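Skála demonstration set: common questions (last edited 1/26/25)

### How many examples does one task need?

We ask for 200 accepted episodes per task. Lever tasks are held to the same number. Rejected episodes do not count towards it, and Kevin Valderrama keeps the tally.

### How long is an episode?

Some 15 seconds. Anything over 60 is dropped by the import script.

### Do failed attempts go in?

Yes, if the operator recovers within the same episode. Mark it `recovered` in the log. Drops with no second attempt are marked `fail` and stored apart – they are not used for training at present.

### Where should the jaws be at the start of a lever episode?

Open, one pad on each side of the lever, with the lever upright in the gap. Hold still before closing.

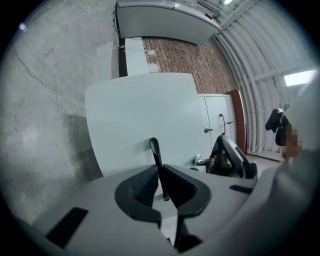
### Can people be in view?

Yes. Faces are pixelated before the data leaves Samness. Report any that were missed to Anežka Tichý, with the episode number.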